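Chair parts, sorted

The spare chair parts finally have a system. Until September they were spread over two rooms, and finding a matching pair of anything took longer than the repair itself.

The working area is a yellow shelving unit with a plastic bin on the floor beside it. The top shelf takes the black plastic cases. The middle shelf takes the grey discs, laid flat, never stacked. Eusebio Pacheco stacked them once and two got scratched, so that is now a rule.

Seat shells are the awkward item. They are too wide for the cases and they rock when laid on a shelf, so they go in the bin, upright, with flattened cardboard underneath and between them. 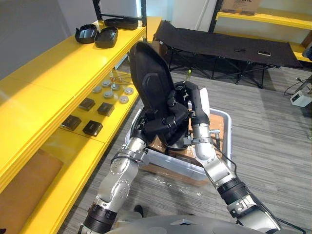

I use a translucent bin for this. An opaque one hides what is at the bottom, and I end up pulling everything out to check. The cardboard is whatever came with the last Jovetti delivery, cut along the folds. Single-wall is fine. Leave the flaps on, they keep the shells from sliding.

Limit is 2 shells per bin. A third fits but the rims rub.

Labels are still undecided. Nilton Henao wants part numbers starting at 1000. I would prefer plain names, given how few kinds of part there are. For now it is masking tape and a marker.

Next job is the screws.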